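Candano home robot build: FAQ

What are you building?
A two-wheeled helper robot for the house! We drive it through simulated rooms first, and the statuette on the blue dresser is its first landmark. 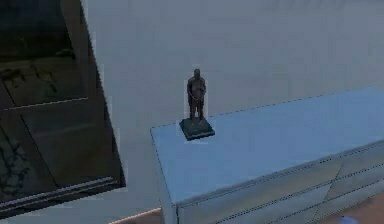 Ayantu Mersha wonders if one landmark is enough. For a short run, yes, but add a second for corners.

How long did the rooms take?
15 evenings, and I loved every one. The desk room came first,
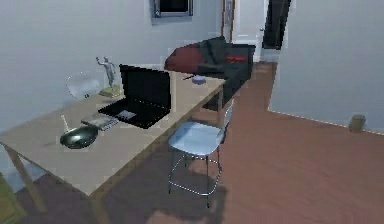

and the wheel code came after it, in December.

Can it plan around chairs?
It's learning!

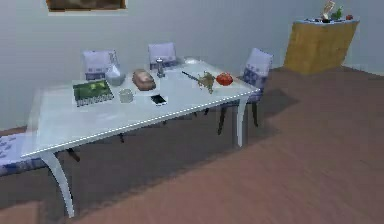
Dining table with chairs, simulated

Do plain walls confuse it?
Yes, badly. Slow the turns down.
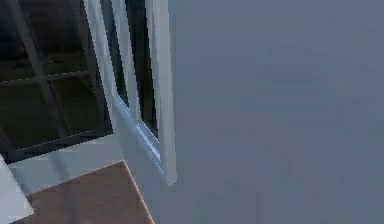
Can I get the files?
Ask Tarek Shehata at the workshop.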